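Spent the evening bringing an old phone back with the Wulilby flasher. Posting my notes here so I can find them again.

The phone is a cheap Zalau with a dead boot. It vibrates once, then stays on the logo. No recovery mode, no fastboot.

First problem was the driver. Windows kept loading the generic serial one. Remove it in Device Manager, tick the box to delete the files, reboot, then install the one from the Bako package.

Run the flasher as administrator. Without that it opens fine and then never sees the port. I lost 40 minutes to this.

Use build 1136. The build from October has a broken format option for this chipset. Negin Tehrani pointed that out on the forum and she was right.

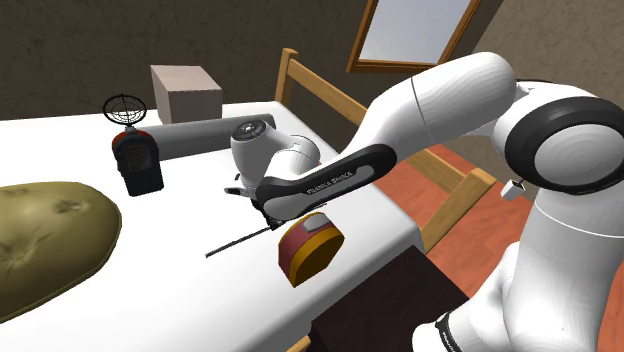 Hold volume down, plug in the cable, and keep holding until the port shows up in the list. If it shows up and drops off again, try another cable. Mine only worked on a rear USB port.

Back up the NV partition before anything else. If you skip it and the IMEI goes, you will be looking for a fix for a lot longer than the backup takes.

The full flash took 6 minutes. It stopped with a checksum error on the first 2 tries. I downloaded the firmware again from the Gebretsadik mirror and the third try went through.

First boot is slow. Leave it alone.

Natnael Alemneh asked if this works on the dual SIM model. I don't have one, so I can't say. The board is different - check the number printed under the battery before you load any file.

Also, please stop sending me cracked copies of the tool. The free version does read, write and format, and I didn't need more than that.

Still to sort out: the touch screen is off by a bit near the top edge. Might be the firmware region. Will try the other one and post here.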